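One Bag, Again

Every November I decide that this will be the year I learn to pack. I have now decided it often enough that my sister buys me luggage for my birthday, and I have more bags than places to take them.

The latest is a Dromix, 40 litres, bought after reading a review of 2,000 words by a man who had clearly never been happier. He liked the zips. He had a whole section on the zips. By the end of it I liked the zips too, and it was half past one in the morning and I'd paid extra for delivery.

The idea of one bag is very appealing if you've ever stood at the Sollier ferry terminal with a suitcase in each hand and your ticket in your mouth. Other passengers stroll past with something the size of a loaf. They look rested. They have a free hand for a coffee, and they drink it at you.

So, for five nights in Bolel, I made a list. Then I made a shorter list. Then I put the things from the first list on the bed to see whether they'd fit, as a sort of experiment, and they very nearly did, if I didn't count shoes.

Shoes are where the whole business falls down. The advice is always to wear your heaviest pair and pack your lightest, which is fine until you're the only person on a warm bus in walking boots. I've also never believed in the smart-but-comfy shoe that does for dinner and for hills. I owned a pair once and they were refused by both.

Toiletries I am good at. I once did a fortnight on a sliver of soap and somebody else's toothpaste. Books I am terrible at. I took four last time and read the guest information folder at the Muriithi, twice, including the section on bins.

And then there's the jumper question. The experts say layers. My mother says layers. But a proper winter knit takes up the space of a small dog, and it doesn't matter whether you roll it, fold it or sit on it, it comes back. I've tried the rolling, the bundling and the thing with the tissue paper, and every one of them works beautifully with a T-shirt.
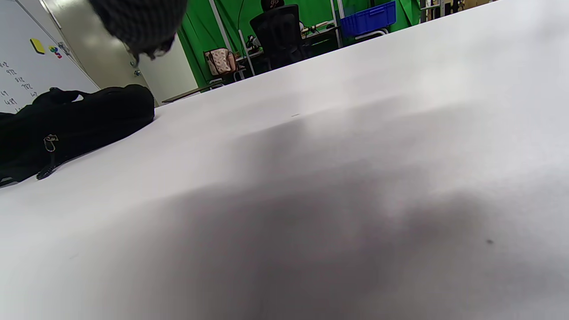
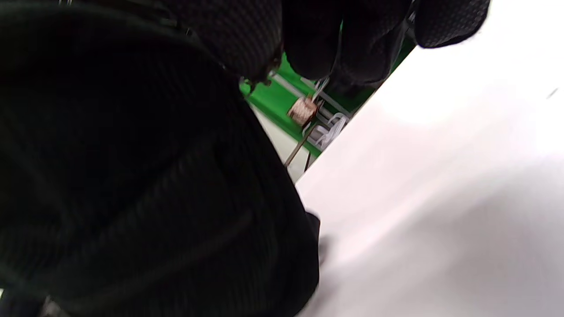
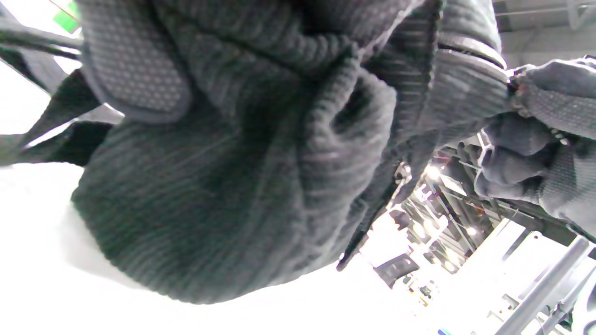
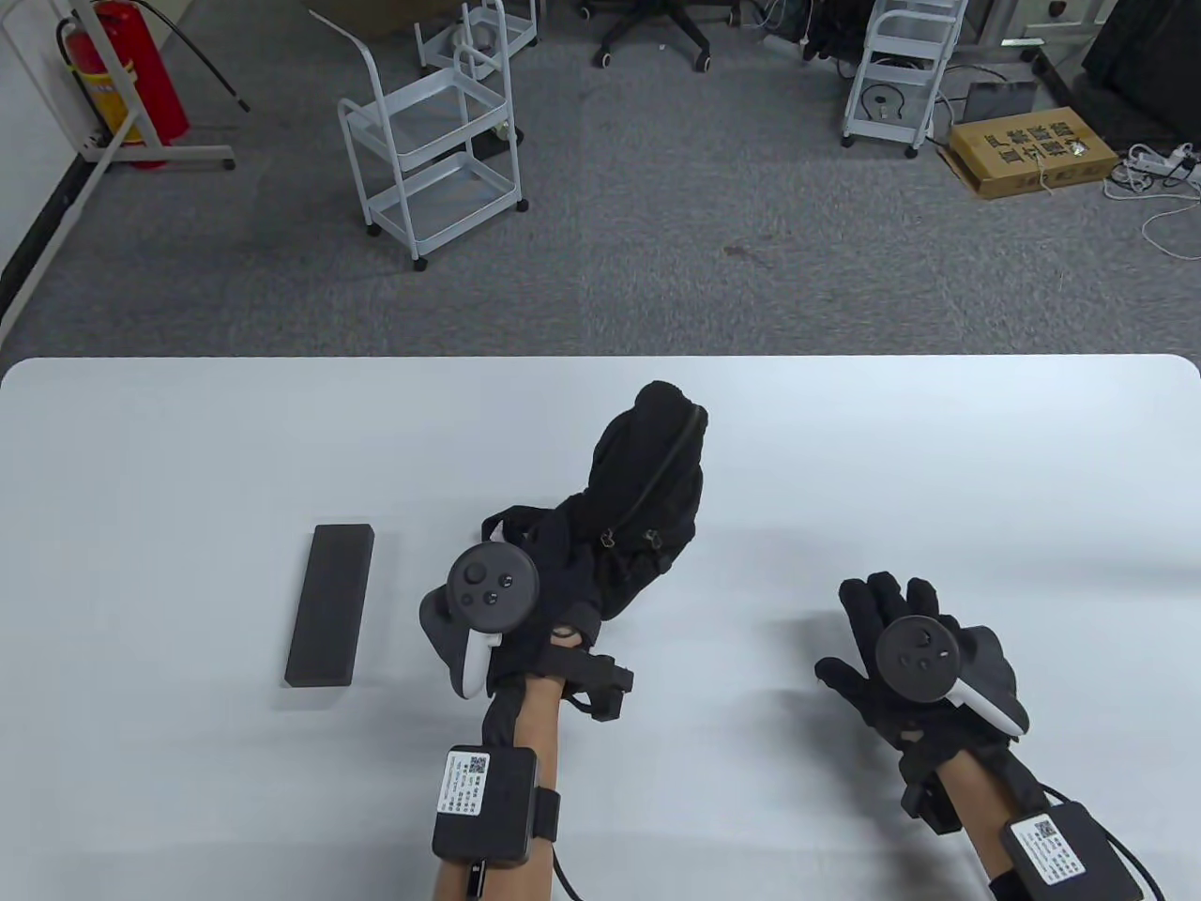
My current position is that you wear the jumper, you carry the coat, and you put up with being boiled between the front door and the ferry. I'm also down to two books, one of which is short. The boots are still under discussion.

I leave early tomorrow and the bag does shut, with a knee on it. I haven't tried opening it again.

3 comments

saltandvinegar
Wear the boots. Everyone on that bus is in boots by the second stop.

Anonymous
What does the bins section say? We're at the Muriithi in spring and I like to be ready.

hillsideknitter
Never roll wool!! Fold it in three and put it at the bottom. Also which review was it, I need a bag.

Recent posts
The Kettle Has Opinions
In Defence of the Slow Ferry
I Have Bought Another Notebook
Soup, a Progress Report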